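Praktikum Greifen und Ablegen
Begleitblatt zu Versuch 3: Objektlage und Anfahrrichtung

Verantwortlich: Consuelo Jaramillo
Zuordnung: Modul 2264, Wahlpflichtbereich Automatisierungstechnik
Arbeitsplatz: Raum 357

1. Gegenstand des Versuchs

Versuch 3 schließt an die Kalibrierübung aus Versuch 2 an. Die Studierenden führen den Arm im Handbetrieb an einzelne Gegenstände des täglichen Gebrauchs heran, greifen sie und legen sie an vorgegebener Stelle wieder ab. Die Bewegungen werden mit der Software Nuta aufgezeichnet und in Versuch 4 zum Vergleich mit der automatischen Bahnplanung herangezogen. Kenntnisse der Koordinatensysteme (Basis, Flansch, Werkzeug) werden vorausgesetzt; das Kapitel 2 des Skripts ist vor dem Termin zu lesen.

2. Durchführung

Gearbeitet wird in Zweiergruppen. Eine Person steuert, die andere führt das Protokoll und bleibt während jeder Bewegung in Reichweite des Not-Halt-Tasters. Nach der Hälfte der Durchgänge wird gewechselt. Je Gruppe stehen 75 Minuten zur Verfügung, einschließlich des Hochfahrens und der Referenzfahrt.

Vor jedem Durchgang ist die Ausgangslage der Objekte in das Formblatt Cledach einzutragen. Erst danach wird die Aufzeichnung gestartet. Abgebrochene Durchgänge sind mit dem Kürzel A zu kennzeichnen und dürfen nicht gelöscht werden. 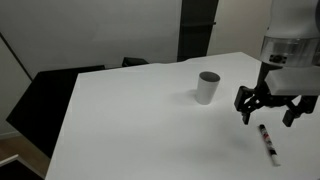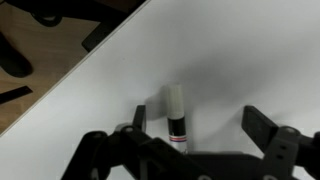 Stift liegend (erstes Bild) und stehend (zweites Bild)

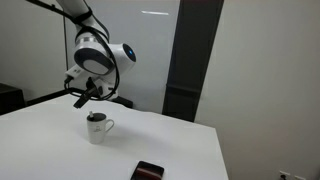
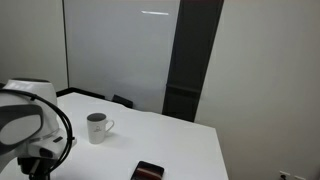
3. Wahl der Anfahrrichtung

Die Anfahrrichtung ist vor dem ersten Durchgang schriftlich festzulegen und zu begründen. Maßgeblich sind die Öffnungsweite des Greifers, die Lage der Objektachse und der freie Raum neben dem Objekt. Bei einem liegenden Stift ist der Greifer so zu drehen, dass die Finger quer zur Längsachse schließen; steht der Stift aufrecht zwischen den geöffneten Fingern, so ist der Abstand auf beiden Seiten zu prüfen. In der Aufnahme aus Sicht des Handgelenks steht der linke Finger dicht am Stift, der rechte deutlich weiter entfernt. Würde aus dieser Stellung geschlossen, könnte der Stift vor dem eigentlichen Griff verschoben oder umgestoßen werden. Die Werkzeugmitte ist in einem solchen Fall zunächst seitlich zu korrigieren.

Bei der Tasse ist zusätzlich die Stellung des Henkels zu protokollieren. Zeigt er, wie in den beiden letzten Aufnahmen, nach rechts, so wird dies als Lage R eingetragen. Ein Griff am Henkel ist in Versuch 3 nicht vorgesehen.

4. Protokoll und Abgabe

Das Protokoll umfasst höchstens vier Seiten und enthält:

Skizze der Ausgangslage mit Bezug zum Basiskoordinatensystem
gewählte Anfahrrichtung mit Begründung
Tabelle aller Durchgänge einschließlich der Abbrüche
kurze Stellungnahme zu mindestens einem misslungenen Griff

Die Abgabe erfolgt als PDF über die Plattform Belline, Kursnummer 1118. Die Aufzeichnungen verbleiben auf dem Praktikumsrechner und werden dort im Gruppenverzeichnis abgelegt. Verspätete Protokolle werden nur nach vorheriger Absprache mit Frau Jaramillo angenommen. Nachholtermine finden im September statt.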